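장난감 정리와 세척, 종류별로 나눠서 하는 법

장난감은 한 번에 다 치우려고 하면 중간에 지칩니다. 아이가 둘 이상인 집은 더 그렇습니다. 이 글에서는 작은 공과 블록, 도형 맞추기 상자처럼 자잘한 장난감을 어떻게 나누고 씻고 보관하는지 적었습니다. 옷걸이나 책장 정리는 다른 글에 따로 있습니다.

준비물

철망 바구니 또는 구멍이 있는 바구니 하나
마른 면 수건 두 장
미지근한 물을 담을 대야
주방용 중성세제
부드러운 칫솔(털이 벌어진 헌 칫솔이면 충분합니다)
면봉
버릴 것을 담을 봉투

먼저 탁자를 비웁니다

바닥에서 분류하면 허리가 아프고, 굴러간 공을 줍느라 시간이 다 갑니다. 식탁이든 작업대든 높이가 허리쯤 오는 자리를 쓰세요. 표면이 매끄러우면 공이 계속 굴러가니 얇은 수건을 한 장 깔아 둡니다. 수건 가장자리를 한 번 접어 올리면 작은 구슬이 거기서 멈춥니다.

탁자 위에는 지금 손댈 것만 올립니다. 상자째 쏟아 놓으면 분류가 아니라 구경이 됩니다. 바구니 하나 분량을 끝내고 다음 분량을 가져오는 편이 빠릅니다.

나누는 기준

색깔로 나누면 보기는 좋은데 오래 못 갑니다. 아이가 파란 공을 찾을 때 파란 칸을 뒤지는 것이 아니라 공이 있는 칸을 뒤지기 때문입니다. 저는 재질로 먼저 나누고, 그 안에서 크기로 나눕니다.

물에 넣어도 되는 것: 속이 막힌 고무공, 플라스틱 블록, 구멍 없는 목욕 장난감
물에 넣으면 안 되는 것: 나무 장난감, 건전지가 들어가는 것, 속에 솜이 든 것
애매한 것: 털실 방울, 가죽이나 인조가죽으로 싼 공, 물이 들어가는 구멍이 있는 것

애매한 것은 물에 담그지 말고 젖은 천으로 닦는 쪽에 넣으세요. 방울 공은 물을 먹으면 속까지 마르는 데 며칠이 걸리고, 덜 마른 채로 바구니에 들어가면 옆에 있는 것에도 냄새가 옮습니다.

고무공과 고무 오리

미지근한 물에 세제를 조금 풀고 5분쯤 담가 둡니다. 뜨거운 물은 쓰지 않습니다. 겉에 인쇄된 눈이나 무늬가 벗겨지는 경우가 있습니다. 돌기가 있는 공은 돌기 사이에 머리카락과 과자 부스러기가 끼기 때문에 칫솔로 한 방향으로 쓸어 냅니다. 비벼서 문지르면 끼인 것이 더 깊이 들어갑니다.

고무 오리는 밑바닥 구멍부터 봅니다. 눌렀을 때 검은 물이 나오면 버리는 것이 낫습니다. 식초물을 넣었다 빼는 방법도 있지만 안쪽까지 깨끗해졌는지 확인할 방법이 없습니다. 새로 사면 구멍을 막고 쓰거나, 처음부터 구멍 없는 것으로 고르세요.

야구공과 꿰맨 공

겉이 가죽인 공은 물에 담그면 모양이 틀어집니다. 천을 꼭 짜서 겉만 닦고, 실밥 자리는 면봉으로 훑습니다. 닦은 뒤에는 햇볕이 바로 들지 않는 곳에 둡니다. 가죽에 얼룩이 깊게 들었으면 지우려고 애쓰지 않아도 됩니다. 흰 지우개로 가볍게 문지르면 손때 정도는 옅어집니다.

농구공 모양의 작은 공은 대부분 고무나 비닐이지만, 바람 넣는 구멍이 있으면 그쪽을 위로 하고 씻습니다.

나무 도형 맞추기 상자

제일 손이 많이 가는 물건입니다. 뚜껑과 옆판에 구멍이 있어서 조각 말고도 별것이 다 들어갑니다. 우선 상자를 뒤집어 가볍게 두드려 안에 든 것을 모두 꺼냅니다. 구멍에 조각이 걸려 있으면 안쪽에서 밀어내야 합니다. 바깥에서 젓가락으로 파면 칠이 벗겨집니다.

닦을 때는 물기를 꼭 짠 천을 쓰고 바로 마른 수건으로 한 번 더 닦습니다. 구멍의 안쪽 둘레는 칠이 없는 맨나무인 제품이 많으니 젖은 면봉이 오래 닿지 않게 하세요. 결이 일어난 곳은 고운 사포로 두세 번만 밉니다.

조각이 하나 없어졌다고 상자를 버릴 필요는 없습니다. 집에 있는 공이나 블록 중에 구멍에 맞는 것을 넣어 주면 아이는 별로 가리지 않습니다. 다만 입에 들어갈 만큼 작은 것은 안 됩니다. 휴지심 구멍으로 빠지는 크기라면 어린 아이 손이 닿는 곳에 두지 마세요. 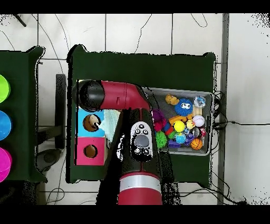 철망 바구니는 공을 모아 두기에 좋습니다. 바람이 통하고, 안에 뭐가 있는지 밖에서 보이니 아이가 통째로 엎는 일이 줄어듭니다. 처음 살 때 철사 끝이 튀어나온 곳이 없는지 손으로 한 바퀴 만져 보고, 날카로운 곳이 있으면 그 자리에 천 테이프를 감습니다. 저는 Miment에서 나온 중간 크기를 쓰고, Waltetti 것은 망이 성겨서 작은 블록이 빠지길래 양파 보관용으로 돌렸습니다.

바구니를 채우는 순서도 있습니다. 무겁고 단단한 것을 바닥에, 털실 방울처럼 눌리는 것을 위에 둡니다. 블록은 원래 따로 두는 것이 맞지만, 몇 개 안 되면 공 사이에 넣어도 괜찮습니다. 막대처럼 긴 것은 뒤쪽에 세워 두되 끝이 뭉툭한지 확인하세요. 바구니 높이의 80퍼센트를 넘기면 꺼낼 때마다 굴러떨어지니 그 전에 멈춥니다.

말리기

씻은 장난감은 수건 위에 서로 닿지 않게 놓고 하룻밤 둡니다. 겨울에 난방을 틀어 놓은 방이면 더 빨리 마르지만 난방기 바로 앞은 피하세요. 얇은 플라스틱은 휩니다. 1월에 한 번 그렇게 해서 장난감 접시를 통째로 못 쓰게 만든 적이 있습니다.

납작한 원판이나 고리 종류는 눕히지 말고 벽에 기대 세워야 양면이 같이 마릅니다.

얼마나 자주 하나

전체 세척은 두 달에 한 번이면 됩니다. 감기가 돌았을 때는 입에 닿는 것만 골라 바로 씻습니다. 바구니 바닥에 쌓인 먼지는 청소기 돌릴 때 바구니를 들어 올리고 같이 빨아들이면 따로 시간을 낼 일이 없습니다.

독자 의견

Kheri Muli: 돌기 공은 칫솔보다 병 닦는 솔이 편했습니다. 손잡이가 길어서 손에 힘이 덜 들어갑니다.

Aurelia Schwaiger: 나무 상자에 올리브유를 발랐더니 끈적해졌는데 되돌릴 수 있나요?

답글: 세제를 아주 조금 묻힌 천으로 닦고 마른 천으로 여러 번 훔쳐 보세요. 하루 말린 다음에도 끈적이면 고운 사포로 겉을 살짝 밀어야 합니다. 칠이 된 면은 사포를 대지 마세요.

마지막 수정 2026년 9월 8일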